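Udar open day: the sidewalk robot

Udar opened its doors to residents one afternoon in March, and I went along with Jintana Ruangrit from our streets group to watch the delivery robot everyone keeps telling me is ready. The flyer promised 2,000 test runs. The engineer who gave the talk, Elias Khalaf, said 1,617, and then explained that the larger number was a target. I would have liked to read that on the flyer.

The talk ran long. We heard plenty about the navigation software, which they call Mukell, and it learns a route by being led down it once and then matching what it sees against what it saw before. Fine. I asked what happens when the leaves come in, or when somebody parks a van where there was no van. Mr. Khalaf said they are "working through the seasons." They started in the fall.

Then everyone moved to the monitors for the live view from the Munasinghe Road route, 542 yards of it, one way.

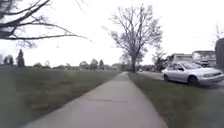
My trouble with the route is how easy it is. Straight concrete, grass on both sides, no curb to climb. Our members walk on Sorkano Street, where the slabs have lifted and the trash cans stay out until supper. Jintana asked twice for a trial there — she got a business card.

I'll say this for Udar: they let people ask questions and didn't rush anybody out. But a permit for our sidewalks is a different matter, and I'd want the run logs first, including the 2 runs they listed as "ended early" without saying why. Comments for the September meeting can go in the box at the front desk.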